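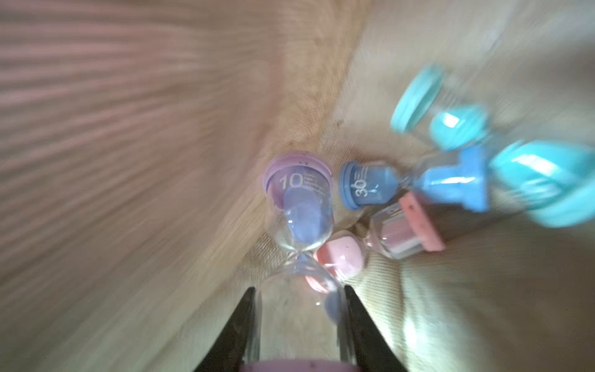 Figure 1. Sand timer with purple end caps, marked 10.

Cleaning Up the Help Desk Knowledge Base at Clarside College
Final project report, IT Support Practicum
Submitted 25/01/2026

1. Background

The practicum is supposed to give students in the support track something to put on a resume besides coursework. Most of my classmates picked projects with a visible result, such as a rack of cabled switches or a dashboard with moving lines on it. I picked documentation. My advisor asked twice if I was sure.

The student help desk is on the ground floor of Harawira Hall and handles passwords, printing, campus wireless and whatever else walks in. New student workers are told on their first shift that "everything is in the knowledge base." This is correct in the way that everything is in the ocean. When I started, the knowledge base held 191 articles, going back through two ticketing systems and at least three opinions about how to write a heading.

The current ticketing system is Cilirier. It replaced one called Orard, and the articles were moved across by an automatic import that kept the text, dropped most of the screenshots and changed every bulleted list into one long paragraph. A student following the old guide to setting up campus email had to get through a single sentence containing eleven commas and the word "click" nine times.

2. Goal

The original proposal said I would "modernize the knowledge base to improve first-contact resolution." After a conversation about what one person can do in a semester, the goal became smaller:

Find out which articles are used.
Fix those.
Get the rest out of the way.

I also agreed to write a short style guide, on the theory that whoever came after me would read it. I have worked at the desk long enough to know how people feel about reading, so it is one page.

3. Method

Cilirier lets a worker attach an article to a ticket when closing it. I pulled a report of every attachment since the move from Orard, which was made in July. The report takes a while to run and, if you sort it by the wrong column, starts over. I know this column well now.

Attachments alone undercount what people use. Many workers read an article and never attach it, and a few have memorized one and haven't opened it since. So I also asked the other student workers to keep a list at the desk for two weeks and write down anything they looked up. The list came back with useful entries, one grocery order and a drawing of a horse.

I then sorted the articles into three groups.

Keep: used at least once, and still describes something we own.
Merge: overlaps with another article on the same subject.
Archive: unused, or about equipment that has left the building.

For each article in the keep group I followed the steps exactly as written on a lab computer with a standard student account. This was the slowest part. It was also the part where I learned the most, mainly about the difference between an administrator account and a student account. Several guides had plainly been written by someone with an administrator account and a lot of confidence.

4. Results

Only 33 articles ended up in the keep group. Of those, 13 worked as written. The other 20 needed changes, from a renamed menu to a complete rewrite.

The most used article by a wide margin was the one on resetting a password. The second was titled "Resetting Password (NEW)," and was older than the first. They disagreed about where to send a student who had lost access to the recovery phone. I checked with the full-time staff and both were wrong.

Another 18 articles were about printing and went into the merge group, as did a handful on wireless. The printing articles had been written one at a time as each problem came up, so there was one for each printer, one for each printer being offline, and one called "Printer Again." They are now two articles. The first tells a student how to print. The second tells a worker what to check when the student can't, starting with paper, which I put at the top after spending most of a shift on drivers.

Everything left over was archived. Archived articles in Cilirier stay searchable by staff but don't appear for student workers. I had asked to delete them and was told that deleting needs a form. The form was described in one of the articles I had archived.

5. The style guide

The guide asks for the following:

Titles say what the reader is trying to do, in the words a student would use at the counter.
One action per step.
Name the kind of account the steps were tested with.
Put the date of the last test at the top.
If the fix is to call the full-time staff, say so in the first line.

The last rule caused more discussion than the rest together. Some workers felt that sending a ticket upstairs right away looked lazy. I argued that a student locked out an hour before a deadline does not need to watch us try things we have no permission to do. We settled on "say so in the first line, and say what to write down before you call."

6. Problems

The biggest problem was that the knowledge base kept changing while I was working on it. Two articles I had finished were edited by other people before I could show them to anyone. One of the edits was an improvement. The other put back the sentence with the eleven commas, pasted from someone's saved copy.

I also planned badly for approval. Any article that mentions account recovery has to be reviewed by the security office, and I sent those in last because they were the hardest to write. They should have gone in first. Two were still waiting when I wrote this report, and the old versions are still up with a note at the top asking people to check with staff.

Finally, I can't show that the project improved first-contact resolution, the thing I dropped from the goal in the first place. Ticket volume at the start of a term is nothing like volume at the end of one, and the rewritten articles have only been live through the quiet stretch. I could have made a chart. It would have gone up, and it would have been measuring winter break.

7. What I would do differently

I would get edit rights sorted out before touching anything. I would test articles with a new worker at the keyboard and keep my own hands in my pockets, as I found it very hard to follow my own instructions badly enough to find the mistakes. I would also ask for the desk list to run four weeks, with a separate sheet for horses.

For the next student who takes this on, the article report is saved in Cilirier under the practicum folder. The wireless guides need retesting once the Harawira access points are replaced, and the two security office reviews should be chased up in the first week of term. Sort by article title. Leave the last column alone.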